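Pistside Readers > Book Talk > Kisell novels (spoilers for book 3)

Is the governor a better villain than the Wolf King?

alvarado_344
Finished the third Kisell book last night. The Wolf King gets all the big speeches, but the governor scared me more. He shuts the school with one letter and goes back to his soup. Am I alone in this?

Nuretach
No, he's the best thing in it. The chapter with the ration cards was hard to read.

margin_notes
I disagree. He has maybe 20 pages in a very long book, and he folds as soon as Ilse stands up to him. The Wolf King has been a threat since book 1.

alvarado_344
He doesn't fold, he signs the order and then has her brother moved north. Read chapter 15 again.

margin_notes
I did. The brother is moved before the order. It's the dock clerk who tells her, in December, and she hasn't met the governor yet.

Nuretach
margin_notes is right about the order of it. I still think the governor is worse. He knows the people he's hurting by name.

Vilgot Sjögren
Posted 23/02/2019
I read these in Swedish first, and the governor is politer there. The English version makes him ruder in the trial scene, and I think it weakens him. The Wolf King is about the same in both.

alvarado_344
Which translation should I look for? I can read a little Swedish.

Vilgot Sjögren
The older paperback. It has six extra pages at the end of the trial.
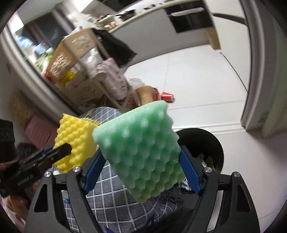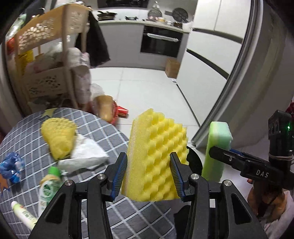 Yellow and green sponges, both pictures

margin_notes
Do the extra pages say what happens to the clerk?

Vilgot Sjögren
Only that he left the city.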